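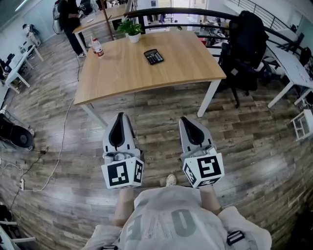 Last changed: 1 January 2020

Home Datasets Docs Changes Contact

Pliver: desk and table item records, Baltgate office

Pliver is a plain-text record of furniture and small items in the open-plan office at Baltgate. It holds one row per item, with a location, a condition code and a home position. It replaces the spreadsheet kept under the name Ludov, whose last export is in the old/ folder and should not be edited.

Maintainer: Khrystyna Fedoruk

Contents

items.csv: one row per item
places.csv: one row per table, desk or shelf
moves.csv: one row per recorded move
old/: last Ludov export, read only
tools/check.py: consistency check, no dependencies outside the standard library

Scope

Included: tables, desks, chairs, shelving, fans, power strips, and any small item that stays on a shared table overnight. The reference place is T-CENTER, the light wooden table with white metal legs. Its standing items are a potted plant in a white pot and a black calculator with gray keys. Bottles are recorded under class "transient" and are expected to leave the table at the end of the day. A transient item found twice in the same place is moved to class "left" by the check script.

Not included: personal bags, clothing, food, the contents of drawers, and anything mounted to the building. Monitors are held in a separate register and appear here only as a yes/no field on the desk they stand on.

Fields in items.csv

item_id: integer, never reused
class: furniture, standing, transient, left, cable
label: short free text, lowercase, no brand names
place_id: must exist in places.csv
home_id: place the item should be returned to; empty for transient
condition: 0 (unusable) to 3 (no visible wear)
color: one word, taken from colors.txt
note: free text, 90 characters maximum

Label text is kept general on purpose. "Plant, small" is valid. "Plant, kitchen side, the one that was repotted" belongs in note. Labels that name a person are rejected by the check script.

Item numbers start at 1,000. Numbers below that belonged to Ludov and are listed in old/map.csv where a match could be made. Some 25 Ludov rows could not be matched to anything in the room and were dropped.

Places

Each row in places.csv has a place_id, a type, a side and a row letter. Tables that are moved keep their place_id. The side is updated in the same commit as the entry in moves.csv.
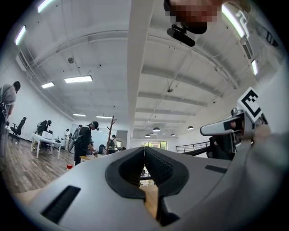

Side is a required field and takes one of two values, L or R. It was originally read from the nearest window, and this failed for every table that could be rolled or carried. Version 2 reads it from the ceiling instead: stand at the entrance end facing the back of the room and use the wide white beam that runs down toward the back as the dividing line. A place whose center lies directly under the beam is recorded as L. Conduits and pipes are not used as reference lines. Floor planks are not used either, as they look the same across the whole floor.

Row letters run from the entrance (A) to the back wall (F). They are assigned by eye and should be treated as approximate. Two people recording the same table may differ by one letter, and the check script accepts this.

Home positions

A standing item has a home_id and, optionally, a corner code: NE, NW, SE, SW or C. North is the table edge nearest the back of the room. The code describes where the item goes when the table is reset and says nothing about where it was last seen. Small items within a hand's width of their home corner are left alone.

Reset order for a shared table:

1. Take off all transient items.
2. Move standing items to one short end and wipe the free part.
3. Move them back and wipe the other end.
4. Put the plant at its corner first, pot on a saucer if there is one.
5. Put the remaining standing items at their corners.
6. Check the floor under the table for cables. A cable that crosses a walking path gets a row in items.csv with class "cable" and condition 1 or lower.

Step 6 was added in May after a review of the cable rows. A power strip on the floor is recorded as furniture, and the cable leaving it as a separate item. The fan under the wall desk is treated the same way.

Lighting is recorded per place as "strip", "pendant" or "mixed". The values follow the fixtures overhead: long fluorescent lights on one side of the ceiling, black dome pendants on thin cords on the other. Color values were not corrected for lighting. Off-white, cream and pale gray are merged into "white" or "gray" by whoever made the entry, and the two are confused more often than any other pair. 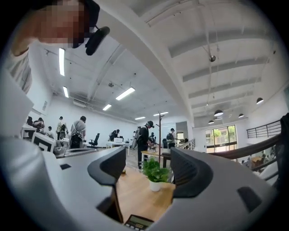

Known problems

- Plants are hard to tell apart by label. Pot color is used as the second key. Two small plants in white pots will produce a duplicate warning, which can be cleared with note = "checked".
- Office chairs drift between desks. Rows for chairs are reliable on the day of entry only.
- The wooden tables were bought through Kirkegaard in more than one batch. Finish varies and is not recorded.
- Condition codes below 2 are under-reported for desk items.
- The occupancy field was removed. People stand, lean and walk through the area all day and the values had no use.

Running the check

python tools/check.py items.csv places.csv

The script prints one line per problem and stops after 100 lines. Exit code 0 means no problems, 1 means warnings, 2 means a missing place_id. Run it before every commit.

Changes and requests

Send corrections as a patch against items.csv with one move per line in moves.csv. Do not sort the file. Requests for new classes go to the maintainer with at least two rows that would use the class.

This site uses cookies to remember your display settings. Accept Decline

Contact | Copyright Pliver, Baltgate | Back to top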